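Wudus two-arm workers at our shoe line: a review after 8 months

Rating: 4 out of 5
Reviewed by Lefteris Lambrakis, shift coordinator

I write this review because before we bought I could find only texts from sellers, and very little from people who stand next to these machines the whole day. I am not an engineer. I coordinate the afternoon shift at Ruggiero, where we finish and check sneakers for other companies. English is my third language, so please forgive me if some sentence is stiff.

What we have

We have 2 Wudus humanoid units, bought through the dealer Zustadetti, together with the planning software Plandix. They work at the end of the line, where a shoe is taken from the rails, turned, shown to the inspection station and put back. Before, this was done by six people in turns. It is light work, but it is the same movement again and again, and in the last years we had many complaints of sore wrists and shoulders.

Setting up

The dealer promised that the installation would take four days. It took eight. The robots themselves were ready quickly, but our tables were two centimeters too low for them and we had to order new feet. I would advise every buyer to measure the tables before signing anything. The training for staff was good, although it was too short for those who had never used a touch screen at work. Carleen Ellery, who has been on this line longer than any of us, asked for a second training day and she was right to ask. We all learned more on that second day than on the first.

Daily work

The gripping is better than I expected. A sneaker is soft and it changes shape when you press it, and the hands manage this well with normal sizes. With children's sizes they are slower, and with very smooth material on the upper they sometimes need a second try. High boots we do not give them at all.

They are not fast. A trained person is faster for the first hours of the shift. By the end of the day the difference is gone, for the simple reason that a person gets tired. If you buy them only for speed you will be disappointed.

The protective covers on the arms do their job against dust and glue, but changing them is annoying. The closing strip is at the back, and one person alone can hardly reach it. We change them every six weeks and it always takes two of us.

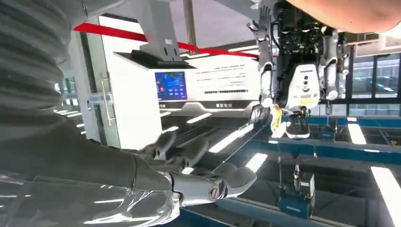

What changed for the people

This is the part I looked for in other reviews and did not find, so I will be more detailed.

Nobody lost the job. I must say it clearly, and I must also say that it was written in our agreement with the company before the robots came. Without that paper I think the mood would have been very different. Of the six people who worked at this place, four moved to the stitching repair and the final packing, and two became operators for the robots. The operators received a higher pay group, but only after four months of discussion. In my opinion this should be settled before the first day.

The wrist complaints became much fewer. This is the biggest advantage for me. In exchange we have a new kind of tiredness. An operator must watch, wait, and then react quickly when a shoe is turned the wrong way. Carleen told me in December that she went home with less pain and more headache. We now change the operator every two hours and it is better, so I recommend to plan this from the beginning.

Also the talking is less. When the people stood side by side at the rails they spoke the whole shift, and now each one has a separate place. The company did not think about this and I did not either. We moved the breaks so that everybody has them at the same time again.

Plandix software

The weakest part. The shift plan is clear to read, but every small change needs the supervisor's password, even if you only want to pause one unit for cleaning. The messages are written for technicians. "Joint limit condition, axis group B" does not help a person who wants to know if she may continue. We made our own list with simple explanations and put it next to the station. The update in spring improved the colors and nothing else that I noticed.

Service

Zustadetti answers the telephone and speaks in a friendly way. Spare fingers arrived in two days once, and in eight days the other time. One unit stood still during those eight days, and we put people back at the rails. Keep a spare set in your own building.

Good points
Careful with soft shoes
Far fewer wrist and shoulder complaints
Friendly service

Bad points
Slow with small sizes
Covers are difficult to change
Plandix messages and passwords
Waiting for spare parts

Would I buy again?

Yes, but with the pay question and the break times written down first, and with the spare fingers in the same order. One star less for the software. If Plandix becomes easier I will correct the rating.

Last edited 25/06/2018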